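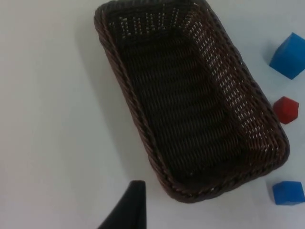 *Fig. 6. Wrist view at the start position. Basket empty, blocks to the right.*

## 6. Basket sort, first run

Rev. June 9, 2018. Replaces the loose sheet that shipped with the first Vamon kits. M. Dvorak

You need: Vamon arm, bolted down and homed (section 4). Wrist camera plugged in. Basket and blocks from the accessory tray. Plain light tabletop, no cloth, no paper. Laptop with the Istedance panel open.

### 6.1 Lay out the table

1. Wipe the table. Crumbs show up as objects.
2. Set the basket down at an angle to the arm, rounded corner toward you. Doesn't need to be exact.
3. Blocks go on the right of the basket, a column, gaps between them. Blue, red, blue for the first run. Colors can change later.
4. Leave the left side of the table bare. The arm swings through there on the way back.
5. Check the basket is empty.

**Note:** Dark basket on a white table is the easy case. If yours is a light wicker one from home, do the contrast step in 6.4 first.

**Note:** Light coming through the weave can read as small objects. If the panel draws boxes on the basket wall, turn *Min size* up to 13. Don't go higher, you'll start loosing the red block.

### 6.2 Check the view

1. Panel > Camera > Live.
2. Gripper finger should poke up from the bottom of the picture. A bit blurry is fine, focus is set for the table.
3. Finger tip over bare table, not over the basket. If it's over the basket, jog back until it clears.
4. Far end of the basket can run off the top. A block can run off the right side too, as long as the panel still puts a box on it. No box, slide the block in toward the basket.
5. Press **Save start**. Wait for the beep.

**CAUTION:** Hands off the table once you hear the beep. Arm is live from here.

### 6.3 Run

1. Speed to 2. Leave it there for the whole first run.
2. Pick target: red block.
3. Press **Go**. Keep your other hand on the stop button.
4. Arm moves over the block, drops, closes, lifts, crosses the rim, opens.
5. Returns to start. Press **Next** for each blue.

**CAUTION:** Rim height matters. Default lift clears the kit basket only. Taller basket, raise *Lift* before you press Go. The finger will catch a braided rim and drag the whole thing off the table.

**CAUTION:** Never reach into the basket with the arm paused. Paused is not off. Use the switch on the base.

### 6.4 If it goes wrong

- **Misses to one side.** Camera bracket moved. Redo section 5, takes nearly 13 minutes.
- **Closes on air.** Table height wrong. Re-touch the table, save, try again.
- **Sees basket shadow as an object.** Move the lamp, or panel > Contrast > Auto with the table cleared.
- **Picks blue when you asked for red.** Color table is from the old Schumacher lamp profile. Load *Daylight*.
- **Block lands on the rim.** Move the drop point inward. Small steps.
- **No beep.** Start position didnt save. Go back to 6.2.

Still stuck: save the log (panel > Log > Export) and send it to Subbarao Namboodiri at the Gerkgate service desk. Put the base serial in the subject line. Spare fingers and brackets, ask for Vanderleia Marinho.

Next: section 7, sorting by color into two baskets.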